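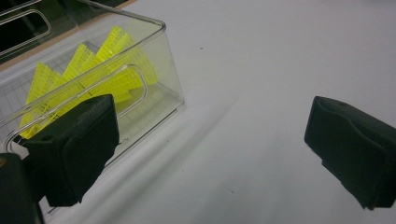
Subject: Re: [pirkden-families] Wording a death notice for the local paper

Hi all,

Catching up on the list after a fortnight without internet, so apologies if this has been sorted already. I went through the same thing in February with my aunt's notice and still have all the bits of paper, so I may as well pass it on while it's fresh.

> The Votaler wants it by 4 pm and charges by the line after the
> first 23. Has anyone put a notice in lately? I've got two
> generations of stepchildren to fit in and no idea what order they
> go in. Also do I have to give her age? She'd have hated that.

Age first, because it's the easy one: no, you don't. The form has a box for it but they'll run the notice without. My aunt had been shaving two years off since before I was born, and we left the date of birth out altogether and just put "of Pirkden, formerly of Vimo". If there are people on this list in 60 years trying to work out who she was they'll curse us, I know! I've put the proper date in the family bible and I'd suggest you write it down somewhere too.

On the order, there isn't a rule. The woman on the counter told me most people go husband or wife, then children oldest to youngest with partners in brackets, then grandkids. We had steps as well and simply mixed them in by age with no label. One cousin grumbled (he'd have grumbled either way) and everyone else was pleased. If you're pushing up against the 23 lines, "loved Nan of" followed by first names only saves a heap of room, and you can drop the "sadly passed away peacefully at" business down to the one word you like best.

Something I wish I'd checked was the accent. My aunt married an Ó Dubhghaill and their online form ate the fada, so the proof came back with a question mark sitting where the O should be. I rang and they fixed it by hand. Do ask for the proof, it comes by email and you have until the next morning to send changes. Read it aloud to somebody. I'd left a whole brother out and didn't hear it until my husband said "where's the one with the boat?"

Oh, and the service details. Put the street as well as the name of the church. There are two St Brigid's if you count the one out on the Vimo road, and we had a carload of old netball friends sitting outside the wrong one with a sponge on their knees.

If you'd like to see how ours turned out I can type it up and send it off-list. I've also got a few older notices from the same family cut out and stuck in a scrapbook, some of them a good half column long, with every bowls club and lodge listed. Does anyone know if the library still has the Votaler on film for the war years? My run stops just before and I'm after a grandfather's one.

Very sorry about your mum, by the way. Should have said that at the top. She gave me my first cutting of that pink geranium and it's still going along the side fence.

Cheers,
Jan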